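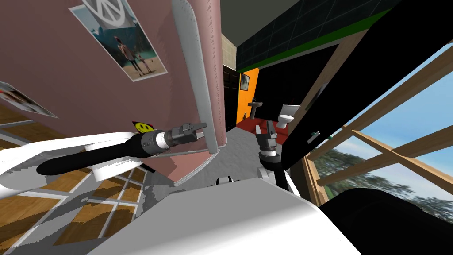

Do I have to set up a redirect for every page I delete?

Only the ones that people or other sites still link to. If a page never got a visit and has no links pointing at it, let it go and let the server say it's gone.

I got that question from three different readers after the last issue, so I figured I'd tell you what I did with my own mess. Some of you know I moved the Sketdale site off its old CMS and onto Pilidach in September. The old site had 2,147 URLs in the crawl. I write recipes and garden notes over there, so how did I end up with that many pages? Tags! Every tag I ever typed had made its own archive page, plus a page two and a page three, plus a print version of each one (why did I ever turn that on).

First thing I did was export the whole list to a spreadsheet and add two columns, one for visits in the past year and one for outside links. Then I sorted by visits and scrolled down until the zeros started. Long scroll. Everything with a zero in both columns got no redirect at all, and that took care of 1,087 rows in one go. I made a coffee after that.

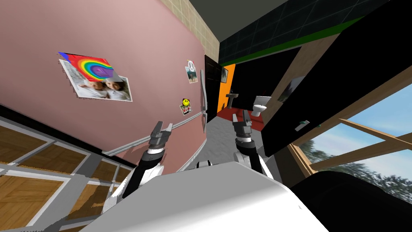 The rest I went through by hand, over a couple of evenings. My rule was that a redirect has to land on a page that answers the same thing the old one did. So the old page on pruning currants goes to the new page on pruning currants, fine. But I had a bunch of old posts with no real match, and the temptation is to point them all at the home page and call it a night. Please don't. Search engines tend to treat those as missing pages anyway, and a person who clicked a link for plum jam and ends up on your front page is just going to leave.

Jasper Vanhove wrote in to ask about chains, and I'm glad he did, because I had a pile of them. A chain is when the old address goes to a newer address which goes to the newest one. Mine came from an earlier move, back when the site ran on Vovel. I pulled the old redirect file, found 60 of these, and rewrote each one to go straight to the final address. Boring work, but the kind you can do with the radio on.

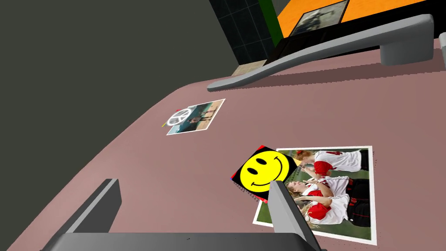 One more thing that bit me was the trailing slash. Pilidach adds one to every address by default and my redirect file didn't have them, so each of my nice clean redirects was quietly turning into two hops. If you're on Pilidach too, look under Settings, then Addresses, and check which way yours is set before you write a single line of the file. Parisa Rostami tells me the Dijkstra plugin will fix the slashes for you on import. I haven't tried it, so write and tell me if you have.

Oh, and fix your own links as well! A redirect is for other people's links. The ones in your menus, your footer and your old posts should point right at the new address. I still keep finding strays in my footer.

Next issue I'll get into sitemaps, and what I took out of mine.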